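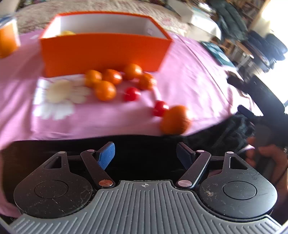 Chapter 6
Peel, Pith and Juice: How Citrus Fruit Grows and Ripens

Press your thumbnail into the skin of an orange and the smell reaches you almost at once. You have just burst a row of tiny oil glands, and those glands are one of the things that set citrus apart from nearly every other fruit you will meet in this book. By the end of the chapter you will be able to name the layers you are cutting through, say what each one does for the plant, and explain why a green orange can be perfectly good to eat (it often is!).

We left Chapter 5 with the flower. The petals had dropped and the ovary had begun to swell. In a peach, the inner wall of that ovary hardens into a stone. In a citrus fruit something much odder happens. The ovary is divided into compartments, and from the inner walls of each one grow hundreds of small hairs. They fill with juice until they are packed tightly together. So when you eat a segment of mandarin, you are eating a bundle of swollen hairs - a fact my own students never quite forgive me for.

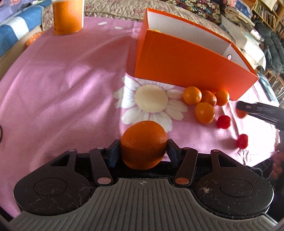 Botanists call this kind of fruit a hesperidium. It is a special form of berry, and its rind has two main layers. The outer, coloured one is the flavedo, where the oil glands are. Under it is the albedo, the white spongy pith. In mandarins the albedo is thin and comes away easily as the fruit matures. In a citron it can be thicker than the flesh, and cooks candy it.

6.1 Colour and ripeness

Now for the green orange. A young citrus fruit is green for the same reason a leaf is green: its skin contains chlorophyll. Cool nights encourage the chlorophyll to break down, and the yellow and orange pigments, the carotenoids, show through. In the warm tropics the nights may never be cool enough, and the fruit can be sweet inside while the peel stays green.

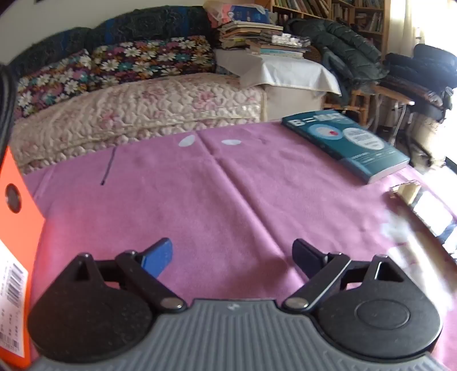

Photo: Mylene Ignacio

Rommel Sarmiento, who grows mandarins at Pangilinan, keeps a notebook for his 47 oldest trees, and he goes by taste and sugar readings when he decides to pick. He showed me the pages for May. Colour is barely mentioned.

Timing matters a great deal here. A banana goes on ripening in the bowl. A citrus fruit hardly sweetens at all after picking, so a sour mandarin will be much the same next week.

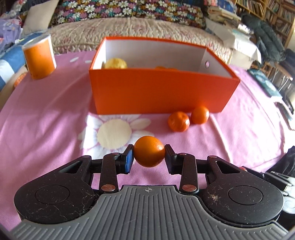
Acid is the other half of the story. Young fruit is very sour, and as it grows the juice becomes more dilute and some of the citric acid is used up by the cells. Sugar, meanwhile, keeps arriving from the leaves. Growers watch the balance between the two, and in Section 6.2 we shall work out that ratio for ourselves.

Words to know: hesperidium, flavedo, albedo, carotenoid, juice sac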